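3.2 Reading the story twice: bilingual picture books at home

The second strand of our study moved out of the library and into the family home. We wanted to know what happens to a bilingual picture book once it has been borrowed, and the answers were far richer than we had hoped. Thirty families in Usbridge took part, each borrowing two titles from the Ivotia collection at the branch library and keeping them from March until the end of the school term. One title printed its two languages side by side on the same page; the other told the whole story in English first and then began again in the second language from the back cover.

Earlier work on shared reading has tended to treat the parent as the reader and the child as the listener. Our families rarely kept to those parts for long. With the side-by-side book, children often took over the English lines while a parent or grandparent read the others, and the two voices would overlap, race each other or stop to argue over a word. One grandmother told us she had never thought of herself as someone who read English, yet by the third week she was correcting her grandson's guesses at it! Several parents described the same pleasure in being caught out by a child who knew the English word for an animal they could only name in their first language.

The back-to-back book produced a different kind of reading, quieter and more separate. Families tended to pick one end and stay with it, usually the end that suited whoever was putting the child to bed. We had expected this format to be the less popular of the two, and were delighted to be wrong. Older children liked having a complete book in each direction, and a few read the English half alone before bringing the other half to an adult. 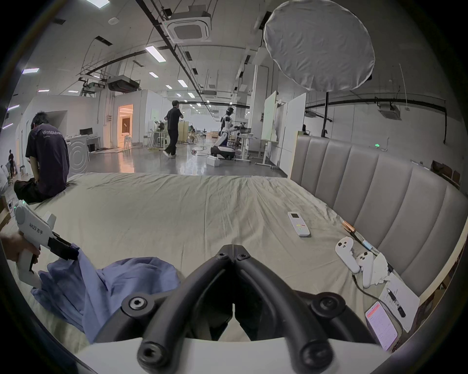 Figure 4. A bed with a beige sheet and an upholstered headboard.

Bedtime was the most common time for reading in both groups, but it was far from the only one. Parents also mentioned the bus, the bath and the wait for rice to cook. In the diaries, entries made before school were shorter and more likely to name a single page or picture, while evening entries followed the plot and often recorded the questions a child had asked. We coded the two sets separately for this reason, using the scheme set out by Padier and adding Tóth's category of "borrowed words" for moments when a term from one language was kept while speaking the other.

That added category proved its worth very quickly. Borrowed words turned up in almost every diary – names of foods and relations above all – and they carried on turning up after the books had gone back to the library. We return to them in section 4, where the diary entries are read alongside the interviews.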